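Zakdale Shared Workshop
Call for participants: home robot arm build, evening group

Posted 21 November 2018

We are looking for 4 people to join the group building Grultent, a small table-top arm with a two-finger gripper. The work is unpaid and takes place in the shared workshop at Zakdale. Parts, tools and tea are provided. You do not need to be a member of the workshop to apply, but you will need to join if you are still with us after the first month.

The arm has been built up over the past year from printed parts, hobby servos and a secondhand power supply. It moves well enough. The part that needs people is the table work: setting things out, driving the arm by hand controller, saving the runs and noting what went wrong. We are working on picking up food and moving it from one container to another, and we have 800 runs saved so far. We would like to have almost double that by May.
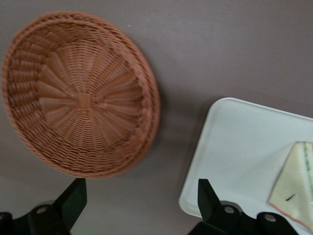

2 min read

The wrist camera gives the view you would be working from for most of a session. The tray and the basket are the two we use at present. Sandwiches are harder than they look: a grip that holds a wooden block will squash bread, and a lighter one lets the filling slide. Cut triangles are the current task. Rolls come next.

What you would do

Set out the table from a printed sheet and reset it between runs.
Drive the arm with the hand controller. Most people need two evenings to get used to it.
Write a line in the log after each run, including the failed ones.
Help with repairs. The finger mounts work themselves loose and the wrist cable needs replacing every few weeks.

What we ask

One evening a week, two hours, until the end of May.
Steady hands and some patience with repeated work.
Age 18 or over.
Clean hands and tied-back hair at the table, as we handle food.

Soldering or Python would be useful for one of the places. Please say so if you have either. For the other places no experience is needed.

Access

The workshop is on the ground floor, with a step at the street door and a ramp at the yard side. The bench is fixed at standing height, but there are stools. Bus 34 stops at the end of the road.

How to apply

Send a few lines to the workshop desk with the heading "Grultent evenings". Tell us which evenings you can do and whether you have built or mended anything before. We will reply to everyone and invite people in for a trial session before places are settled.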